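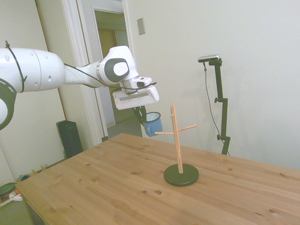 velcrofan wrote:
Wait, so you guys are doing mugs now? Last I read you were still stacking blocks. What's the scoring, and does it have to be the same peg every time?

Nekix_captain wrote:
Yes, mugs! We moved on in January and I'm so glad we did - blocks were getting old. For the Privmont round you get 4 attempts, and a mug only scores if it stays on its peg after the gripper lets go. Any peg is fine. We hold the mug by the rim because that keeps the handle free, and the handle is the part you need to get over the peg. We have 400 practice runs logged so far and I could talk about them all night (my roommates have asked me to stop).

Fleury wrote:
Rim grip is a mistake imo. You have no control over which way the handle points once the mug swings a little. Our club grabs the body from the side and we hardly ever have to re-grip.

Nekix_captain wrote:
We tried side grips! Enamel is slick and our fingers kept sliding down the curve. With the rim we get a small tilt, sure, but it's nearly the same tilt each time so you can plan for it. I'll give you that the handle angle is the weak spot.

Podberg wrote:
Agree with Fleury on the handle, disagree on the grip. What bit us last season was the order of the pegs. If you fill the top one first, the mug hanging there is in your way for everything lower down. Go bottom up.

velcrofan wrote:
Doesn't bottom up mean the arm has to come in over the top peg to get out again?

Podberg wrote:
Only if you back out straight up. Pull away sideways first, then lift. It costs you 2 seconds, big deal.

Fleury wrote:
2 seconds times 4 attempts, and the clock is tight in that round. I'd still start at the top.

Nekix_captain wrote:
OK now I want to try both, this is great. I'll run bottom up tonight and top down tomorrow with the same mug and post the numbers for each. Podberg, how far sideways before you start the lift? A mug's width, or more than that?

Podberg wrote:
A bit more than a mug's width. Watch your cable on the way out, ours snagged twice.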